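Pantry bins: handle openings and replacement request
Category: Home Storage > Bins and Baskets > Returns and Replacements
Last updated: 12 July 2022

Issue: The customer ordered plastic storage bins from the Zalby range in May and reports that the set does not match. One bin is off-white, one is clear and one is a smaller white bin. The customer expected clear bins throughout.

Action taken: The order was checked against the packing record. The Drosberg warehouse had substituted 2 bins without notice. The customer was asked to place the bins on a table and confirm that each has a handle opening.

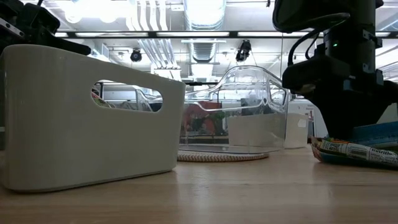 Replacement of the substituted bins was approved under the standard policy – no return is required for items of this size. The customer was advised to allow 7 working days for delivery and to keep the clear bin.

Status: Pending dispatch. This ticket will be closed once delivery is confirmed.

Related items
Substituted colors in multi-piece orders
Cleaning clear plastic bins
Uchida shelf liners: sizing
Missing lids: how to report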